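Will a machine do my laundry before I retire?

I have been promised a laundry robot my entire adult life. My mother was promised one too, I think, somewhere between the flying car and the dinner in a pill. So when people ask me whether the machines are finally ready to take over the chores, I have some history with the subject and a full hamper to go with it.

My short answer is no, and my long answer is no, but I've stopped laughing when the question comes up.

Let me start with the shop floor, where I spent eleven years before I started writing for a living. At Dorkar we had a machine that put caps on bottles, and it was wonderful! It capped bottles all night long and never once asked for a Saturday off. But every bottle came down the line standing up, in the same spot, facing the same way, and if one tipped over the whole thing stopped and somebody had to walk over and stand it up again. Usually me. I capped nothing in those years and stood up a great many bottles, and that's still how I'd explain automation to anybody who wants to know what it feels like from underneath.

Now take that machine and give it a towel. A bottle is a bottle. A towel is a different shape every time you let go of it (try it, drop the same one twice). It has corners, but they hide. It has an edge, but so does every fold, and from across a table a fold looks an awful lot like an edge. You and I sort this out with our fingertips while we're thinking about dinner.

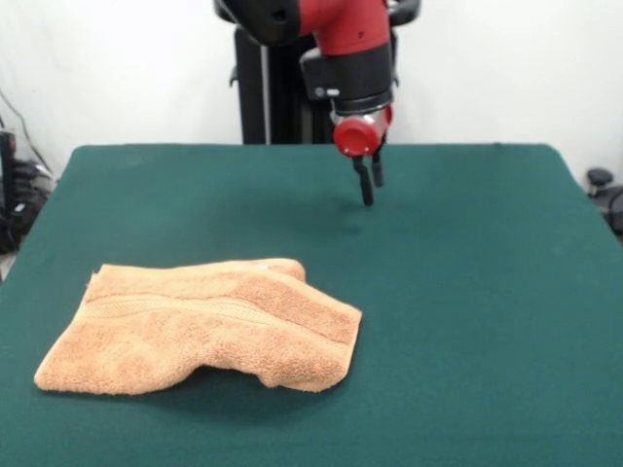 My friend Friederike Albers works on this kind of thing at Rernholm, and we have been having the same argument since January. Her side goes like this: the arms got good years ago, the cameras got good after that, and what's been missing is practice. Her group has run 470 tries at folding one towel in half. I asked how many she'd have been happy to put in her own linen closet and she said 195, then admitted she isn't fussy about her linen closet.

I think that's a terrific number and a terrible one. If you'd told me in my bottle days that two stiff fingers would ever fold a towel that had just been dumped any old way, I'd have bought you lunch. But if my teenager folded that badly we'd be having a talk. And her best run took 55 seconds, for one towel, in half, with nothing else on the table. I do a whole basket in the time it takes to watch the weather.

Friederike says I'm being unfair, that a slow robot is fine because it can work while I'm asleep. I'll give her that one. I don't care if the towels take until four in the morning. What I care about is whether I'll come down at six and find the thing still pinching at the same corner, or the towels on the floor, or a sock folded very carefully into the middle of one. A helper I have to check on is a chore with a power cord.

And then there's money. A little outfit called Neline quoted my sister 2,000 dollars a year for a home helper on subscription, and the fine print said it carries laundry to and from the machine. Carries it! The carrying was never the part she minded.

I would sign up tomorrow for something that did towels and only towels, slowly, if it got them right nearly every time. Skip the fitted sheets, I can't fold those either. Friederike thinks that's a few years off and I think it's more than a few, and we've put a dinner on it.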